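Knabberpost aus Brarov

Ihr Lieben, im Juni war ja wieder unser Snacktausch dran, und ich muss ein bisschen schwärmen! Zohreh Bagheri hat diesmal den chinesischen Teil zusammengestellt und alles bei Karimi in Clonlow besorgt, einmal quer durchs Regal. Insgesamt sind bei der Runde 137 Päckchen verteilt worden, so viele wie noch nie – und ich habe natürlich wieder viel zu viel probiert.

Mein Liebling sind die dünnen, runden Cracker von Lay's. Auf der Packung steht »精选东北大米«, also ausgesuchter Reis aus dem Nordosten Chinas, und genau so schmecken sie: mild, ein bisschen süßlich, sehr knusprig. Dann gab es noch »Indian flying cake«, benannt nach dem indischen Fladenbrot (allein für den Namen hätte ich es gekauft!). Die scharfen Bohnenstreifen, 豆辣条, sind eher was für Mutige, da hatte ich lieber ein Glas Milch daneben. Und die Geleebecher gehören für mich in den Kühlschrank, mindestens 60 Minuten, dann sind sie an warmen Nachmittagen wunderbar.

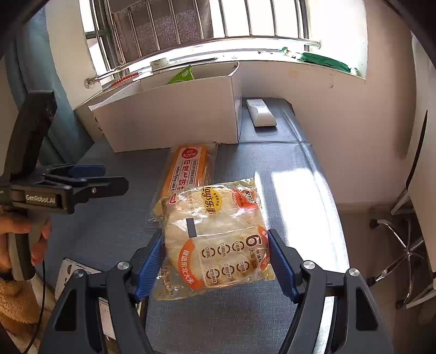
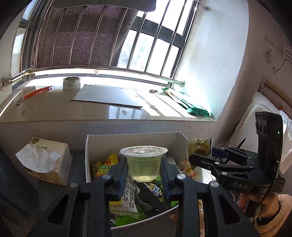
Mitmachen beim nächsten Mal

Die nächste Runde geht nach Girkport. Wer etwas beisteuern mag, schreibt mir einfach kurz zurück, gern mit Hinweis auf Nüsse und Schärfe. Schokolade bitte erst wieder im Herbst!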